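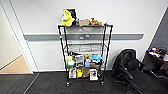

Drondari shelf and basket handling kit: handle release notice

The Drondari kit is made by Flitau for mobile robots that tidy shelves and carry baskets in homes and small offices. It includes two wrist cameras, one head camera, the gripper fingers and the lifting software. This page also gives the fault which we found in June, and what owners should do before they use the kit again.

What went wrong

On units with the older fingers, the gripper can let go of a basket handle during a lift. The fault appears with thick, smooth handles. The finger pads become polished after many cycles, the handle turns a little in the grip, and the software reads this turning as contact with a shelf. It then opens the fingers.
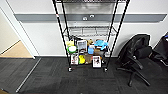
In our tests at Aldale the first release came after 632 lifts. The basket fell 50 cm and no person was hurt, but a foot or a small child could be under it, so we treat this as a safety matter. Loads on hard or flat sides, such as cartons, are not affected.

Which units are affected

All kits with grey finger pads. Kits with ribbed pads have the correct part already. If you are not sure, send the serial number to Teresa Hayes in our service office and she will check it for you.

What to do now

Stop all lifting by the handle. You may continue to pick single items from a shelf - this uses a different grip and the fault has not been seen there.

Install software 12. It stops the arm and keeps the fingers closed when the handle turns.
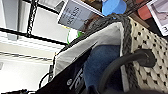
Change both pads on each gripper, also when only one looks worn. The Corrigan pad set is free of charge for affected units and comes with the screws and a small key. Switch off the arm at the main switch before you begin.

After the change, run the handle test from the service menu with an empty basket. Keep people out of the reach of the arm until the test is finished.

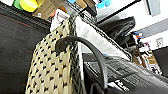

New pads should be looked at every 3000 lifts and changed when the ribs are no longer sharp. The counter is in the service menu, under Gripper.

Questions about the fault go to Birthe Laxdal, product safety. Pad sets are ordered from Nkrumah Kwofie, spare parts.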